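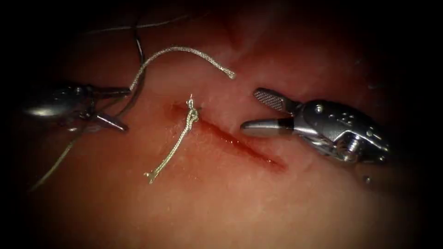 4. Stitching as a test of readiness for everyday chores

Claims that a machine is ready for household or shop-floor work usually rest on tasks such as folding towels, loading a dishwasher or packing a crate. These are useful, but they leave out work where the material is soft, the tool is small and a thread has to be kept under control for the whole job. Mending a torn seam at home and closing an upholstery panel in a workshop both belong to this group. We therefore took suturing as our hardest reference task and compared it with two sewing chores, darning and cushion closing, set up at the Posden workshop.

Figure 3. Suturing task, two grippers. A tied stitch sits at one end of the incision; the braided suture arches over the curved needle beside the left gripper. The jaws of the right gripper are open.

4.1 Procedure

Each trial was split into 7 steps, from picking up the needle to trimming the tail. A step was scored as complete only if it was finished without help from the operator. Trials were run under two controllers: Tazi, which follows a fixed plan, and Nokine, which adjusts its plan from the camera view. Both were given the same time limit of 1,000 seconds per trial. The darning and cushion tasks used the same steps, with wool and waxed thread in place of suture.

4.2 Results

We ran 772 trials in all, of which 696 were long enough to be scored. The rest were stopped before the second step, mostly by faults in the workshop's power supply, and are left out of what follows.

Picking up the needle was the most reliable step for both controllers. Passing it from one gripper to the other was less so, and most failures came in the steps after that, when the free thread had to be wound and caught. A braided strand does not hang the same way twice. It springs into a loop, falls behind a jaw or lies across the needle, and the fixed plan had no means of dealing with this. Nokine recovered from some of these cases but was slow — several otherwise good trials ran out of time on the last knot.

Wool was worse than suture under both controllers. It frays when gripped, and the loose fibres were often mistaken for the end of the strand. Waxed thread gave the fewest errors, although the cushion cover tended to slide along the bench.

4.3 Limits

All trials used one pair of arms and one type of jaw. The lighting was set for each task and not changed. The Utetti bench, where chores are run in an ordinary kitchen, was not available to us before October, and its results will be reported separately.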